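Why Do Shadows Change Shape?

Have you ever tried to run away from your shadow? Most of us have had a go at it, usually on a sunny sidewalk, and most of us gave up after a while. Your shadow is very good at keeping up! It sticks to your shoes, it stretches, it shrinks, and on a gray day it seems to go off somewhere without you. So let's take our time and find out what a shadow is made of, where it goes, and how you can boss one around at your own kitchen table.

What is a shadow?

Light travels in straight lines. It leaves the sun, or a lamp, or a candle, and it keeps on going until it bumps into something. If it bumps into a window, most of it passes right through. If it bumps into you, it stops (you are not very see-through, I'm afraid), and the patch of ground behind you misses out on some of that light. That darker patch is your shadow.

Shadows aren't usually completely black, though. Look closely at one outdoors and you can still see the grass or the pebbles inside it. That's light sneaking in from other places, bouncing off walls and clouds and coming down from the big blue sky.

Why are shadows long in the morning?

Imagine a playground in the town of Peltavham with a tall flagpole in the middle. At 9 o'clock in the morning the sun is still low, so its light comes in sideways and the flagpole's shadow reaches a long way across the ground. As the sun climbs, the shadow pulls itself in, shorter and shorter, until the middle of the day. Then out it stretches again, on the other side this time, all through the afternoon.

People noticed this a very long time ago and used it to make sundials, which are clocks with no ticking parts at all. The shadow moves around the dial and tells you the hour. They aren't much help at bedtime, of course!

Soft edges and sharp edges

Some shadows look as if they were cut out with scissors, and others look smudgy, like pencil that has been rubbed with a thumb. A small light, such as a little flashlight, makes crisp edges. A wide light, such as a big window or a whole cloudy sky, comes from lots of directions at once and blurs them. Distance matters too. Hold your hand close to a table and its shadow is neat. Lift it up high and the edges go fuzzy.

A pale, plain surface is the best sort for looking at shadows, as there are no patterns to get in the way. A white tabletop is lovely, and a big sheet of paper works just as well.
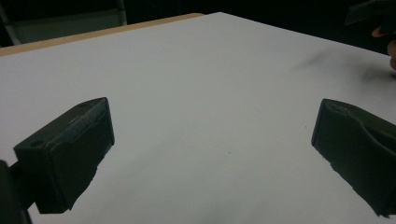
Try it yourself

You will need a flashlight, a small toy, a sheet of white paper and a room you can make dim.

Stand the toy on the paper and shine the flashlight from high above it. Now bring the light slowly down to one side and watch the shadow grow. Draw around it with a pencil when it gets really long, then move the light and draw around it again. Before long you'll have a whole family of shadows on one page, and you might like to give them faces.

Please don't shine the flashlight in anybody's eyes, and never look straight at the sun, even for a second.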